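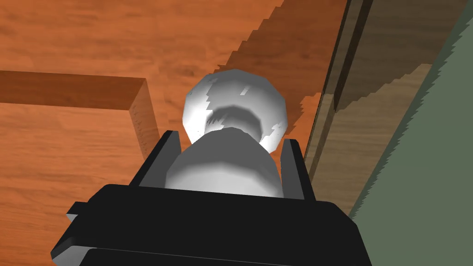 Two-finger gripper holding the ball-top knob in the simulator, wrist view.

Jodix two-finger gripper, simulation model plus hardware
In stock, ships from our Hamilton shop
$2,260 CAD, model files included

I've had this one on my own bench since February, so this is less a sales pitch and more what I'd tell you over the counter. It's a parallel gripper with two slim upright fingers on a fairly chunky black body, and you get the simulation model in the same download as the drivers, so you can try your grasps before you bolt anything to an arm.

I ran it against the Gudik and the Laryea with the same set of parts (knobs, planks, a few odd turned pieces). On the knob, gripping the fat lower body and leaving the ball free, the Jodix managed 97 good lifts out of 100 in the sim. The Gudik was close behind. The Laryea has softer pads and I like it for fruit and bottles, but it kept rolling the knob sideways on me - maybe my tuning, so don't hold me to that!

A few things to know before you order:

The rendering is plain. Edges come out jagged and round parts look like cut gems, so if you're training anything on colour images you'll want to turn the quality up.

The body is wide, and it takes up a lot of the wrist camera's view. Tadeo Arancibia wrote a mount for the Zillik camera that tips it forward roughly 20 degrees, and I'd add it to the cart.

Spare fingers come in packs of 2.

Cable and flange adapter are sold separately. Tell me which arm you have in the order notes and I'll check the bolt pattern before it goes out.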